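2021-03-17, media coding log, Pellegrini by-election

Picked up where Gemma left off, at clipping 300. Her note on the spreadsheet reads "I have lost the will, over to you," so handover was brisk.

Still going on the staffer stories. The rule we agreed on in August was one code per article: policy, process or personality. Clalline's candidate gave a decent speech on water licences and got 9 articles out of it, nearly all of them about his chief of staff sighing behind him. Coded as personality, under protest. The sigh now has its own column.

Hậu disagrees with me on the Vomel letters. He reads them as policy. I read them as one retired alderman with a grudge and a good printer. We left both codes in and will let the kappa embarrass whichever of us deserves it. 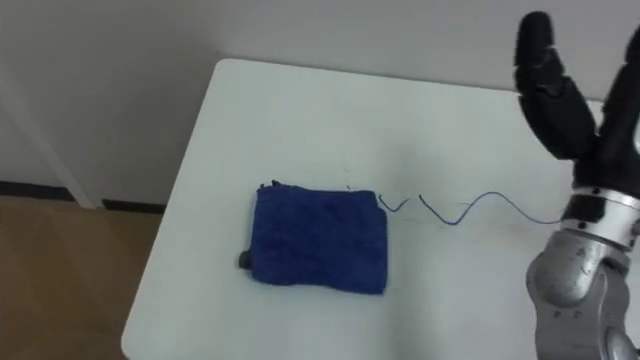 ## Recode, second pass

Took 16 clippings blind, without looking at Gemma's column. We differ on 6. Four of those are the same wire story under different headlines, so either we disagree a lot or we disagree once, loudly. Must ask her whether she coded from the headline. I suspect I did.

The Sisolar rebate pieces are a mess. Every one begins as a story about rooftop panels and by the third paragraph has become a story about who was not invited to the announcement. I have been coding on the lead, which favours policy and makes local journalism look nobler than it felt to read. 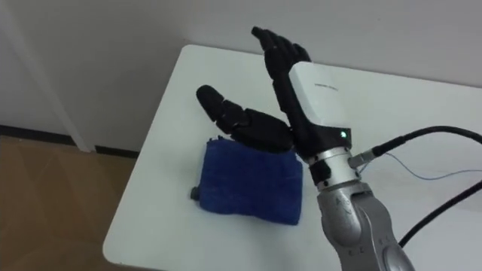 Coding on the bulk of the text instead would flip most of them to process, and then the chart we showed the department is wrong. I would sooner know now. Hậu would sooner know after his leave.

To do:

- Redo the Sisolar batch on bulk of text, keep the old codes beside it
- Ask Gemma about headlines, gently
- Write down what "process" means, as the codebook currently says "see process"
- Find clipping 212, which is filed as a recipe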